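1/ ok so I finally did it. Seven months of saying "I should learn to swim properly" and as of this week I have swum 300 yards without stopping. I know that's a warm-up for most of you. I don't care. I'm eating a cinnamon roll about it

2/ Background for new people: I'm 41, I grew up in a town with one pool and that pool had a crack in it my entire childhood. I could dog paddle. I could float if somebody I trusted was standing there. That was the whole skill set

3/ I signed up for the adult beginner class at the Jundville rec center in May, mostly because Shona Gillies kept sending me the link. She sent it so many times that my phone started suggesting it when I typed her name

4/ First class: I was so sure I'd be the worst one there. I was the second worst, and the actual worst was a very tall man named Lenni Riihimäki who sank like a couch and came up laughing every single time. We have been lane buddies ever since

5/ Breathing is the whole thing, by the way. Everybody wants to talk about arms. My arms were fine! I was just holding my breath for the full length and then wondering why I felt like I was dying at the flags

6/ What fixed it was our teacher, Juwita, telling me to hum underwater. Just hum. Any song. You can't hold your breath and hum at the same time, so the air goes out on its own and then when you turn your head there's room for more. I did two entire weeks of the Jeopardy theme

7/ Replying to a bunch of you at once: yes I wear a cap, no it doesn't keep my hair dry, and the one I like is silicone and came out of the lost and found bin (washed it first, calm down)

8/ Goggles are a different story. I went through four pairs. The expensive ones leaked, the medium ones gave me raccoon eyes until dinner, and the ones I use now are kids' goggles with a shark on the strap. My face is apparently the size of a nine-year-old's

9/ Somebody asked about the bus. It's the 324 and it drops you by the side entrance, which is locked before 7 am, so you walk all the way around the building past the tennis courts. In summer this is lovely. In February I expect I will be posting about it

10/ The locker room deserves its own thread but the short version is bring a quarter, take locker 496 if it's free (the door on that one closes), and don't put your socks on the floor. Not even for a second. I've lost good socks that way

11/ Low point: in the third month I got stuck. Same 100 yards over and over, completely wiped out at the end. I skipped a week, then another one, and I had a whole speech ready about how I was more of a walking person anyway

12/ Shona did not let me give the speech. She said "fine, come and sit in the hot tub then" and once you're already in a swimsuit in that building you feel pretty silly not getting in the pool. Sneaky. Ten out of ten friend 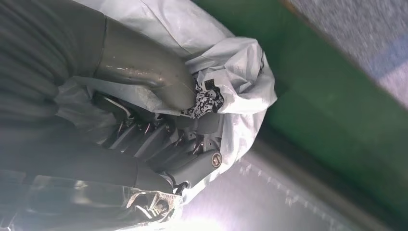

13/ Anyway, what got me past it was slowing way down. I mean embarrassingly slow. There's a woman in the next lane doing water walking with foam dumbbells and she was beating me. But I got to 150 that day, and I wasn't even tired, I was just kind of bored, and bored felt like such a luxury!

14/ Then 200, then 250 (with a cramp, we don't count it, Lenni says we do count it), and then yesterday evening I touched the wall and Juwita held up three fingers and I said "three what" because I'd lost track around the halfway point

15/ Three hundred. I hung on the edge making a noise like a seal. A kid asked his mom if I was ok

16/ Next up is flip turns, which I've tried once — I came up facing the wrong way in somebody else's lane and had to apologize to a retired dentist. If you have tips that aren't "just commit," please send them. I committed. That's how I got over there

17/ Also looking for a swimsuit that lasts more than one season in chlorine. Mine has gone see-through in a spot I'm not going to describe. Budget is not huge. Pockets are a dream but I know

18/ Beginner class opens up again next month and there are usually a couple of spots left after the first session, when people chicken out. If you're near Jundville and you've been thinking about it, I'll be the one in the shark goggles, come say hi

More from this author
I tried every soup at the Zedilitz deli and ranked them
My sourdough starter, a eulogy
Things I have left on the 324 bus
Is anyone else scared of the diving board or just me
Thread: moving a piano down three flights with Martti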